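4.3 The dining table as a holding surface

Much of the advice literature on household clutter treats the dining table as a failure. Things land there, the argument goes, because people are lazy or because they have no system, and the cure is a tray, a basket or a rule. We doubt this account, and we doubt it more after reading the diaries kept by the Endenbridge households than we did before.

The usual source for the claim is the Benditz survey, in which 1118 respondents were asked to name the surface in their home that "collects the most." The dining table came first. But the question invites that answer. A table is in plain view and is cleared before a meal, so people remember what was on it. A shelf in a hallway may hold far more for far longer without anyone thinking of it as a problem. The survey records which surface annoys people, and it has been cited ever since as if it recorded where objects go.

Our diaries ask a narrower question. Each time a participant put a non-food item on the dining table, they wrote down what it was, where it had been, and where they meant it to go next. After removing duplicate and unreadable entries we were left with 2303 placements. In 354 of these the "next" column was blank. That is a smaller share than the clutter literature would lead one to expect, although a filled-in column is cheap. Writing "toolbox" beside an item does not put it in the toolbox, and we have no way to check what people did once the diary was closed.

What does stand out is how badly the entries fit the categories we inherited from Linberg. Her scheme sorts table items into "meal," "paper," "work" and "stray." Under it a wrench is work, a pill bottle is stray, and a cup is meal, whatever any of them is doing there. Figure 7 shows the kind of mixture that causes the trouble.
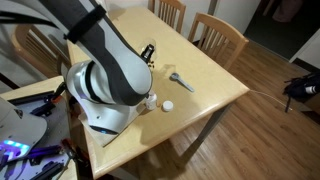
Figure 7. Small items on a dining table: a white pill bottle, a round white bottle cap and a gray wrench, with a clear plastic cup or container also present.

Mio Sugawara objected at this point that the old categories were never meant to describe purpose, only to let two coders agree, and that a scheme which captures what people intend will be one that no two readers apply the same way. We take the point, and it is a fair description of our first attempt. When we recoded 200 entries by stated intention, agreement dropped, mostly on medicine and hand tools. Masanobu Shibata's suggestion of a separate code for things "kept in sight on purpose" helped with the medicine. It did nothing for the tools.

We have therefore kept Linberg's four categories in the tables that follow and report intention separately, as free text. Readers who want a single number for how cluttered a dining table is will not find one in this section. The Twal index offers such a number, but it scores a bottle and its loose cap as two items and a closed bottle as one, and we could not find a reason to prefer that to simply asking the household whether the table was in use.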